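Magazine file

A magazine file is an open-topped upright holder for magazines, folders, loose papers and thin books. It is used on desks, shelves and worktops in homes, schools and offices. A holder with several upright compartments side by side is often called a file organizer or desktop sorter.

Construction

Early magazine files were cut from heavy board and covered in cloth or paper. Moulded plastic and wire mesh later became common. The sides may be solid or perforated, and perforated sides make the holder lighter and let the contents be seen from outside. The single file usually has a sloping front edge, so that the spines can be read.

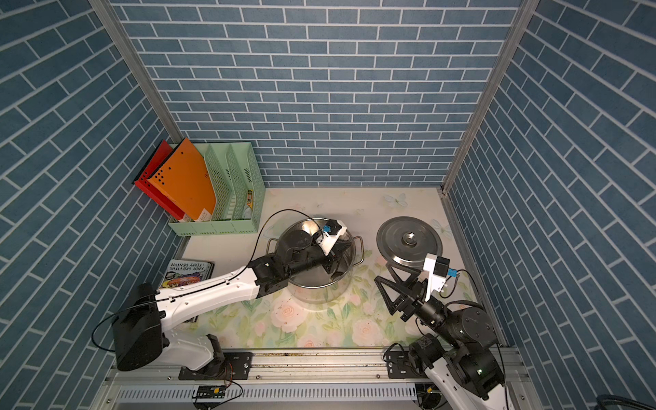
Multi-compartment types share one base and are divided by fixed or removable walls. Thin folders tend to lean or slide down when a compartment is only partly filled, and some makers add a raised lip at the front. The firm Ostberg sold a model with 7 slots from its works at Clostville, and over 3,000 were supplied to schools in the district.

Use

Papers are generally sorted by subject, date or owner, with one compartment for each. Coloured folders and small labels are used to tell groups apart. Paperbacks can be kept in the wider compartments, though large ones are often laid flat. Small items of stationery also end up in the end compartments.

In a handbook for the Ercombe school library, Chia-jung Ho and Hok-lam Chiang advise placing the heaviest folders nearest the wall and emptying each compartment every April.

See also: Box file, Letter tray, Ring binder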